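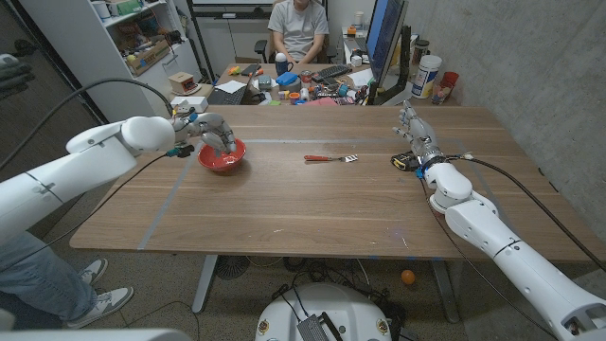

Bowl (tableware)

A bowl is a round, open dish that's deeper than a plate and usually wider than a cup, and I've been writing up this entry on and off since May, so bear with me if it wanders a bit! People eat soup, rice, porridge and salad out of bowls, mix cakes in them and leave keys in them by the front door.

Parts

The edge is the rim, the hollow bit is the well, and the ring underneath (if there is one) is the foot. I like a foot on a soup bowl, as it keeps the hot part off the table. Mixing bowls often do without one and sit on a flat base instead.

Materials

Fired clay is the old favourite, and you'll also find wood, glass, metal and plastic. Wooden bowls are lovely for salad but they hate a long soak. Glaze is the glassy coat on a clay bowl, and it stops soup creeping into the clay underneath. Radek Hrnčiar, who taught me to throw pots on Thursday evenings, glazed the inside a paler shade than the outside and I've copied him ever since.

Sizes

Makers don't agree on names at all. My Kollton catalogue calls 120 mm across a dip bowl and 149 mm a cereal bowl, while Drando sells something very close to the second one as a "small soup" (I own both and mix them up constantly).

Stacking

Bowls with sloping sides nest well, and straight-sided ones don't. Blažena Štefanec keeps 20 in a single cupboard, in 2 stacks, with a sheet of kitchen paper between the glazed ones – I tried it at home and it does cut down on scratches.

See also: Cup; Dish; Plate; Pottery; Saucer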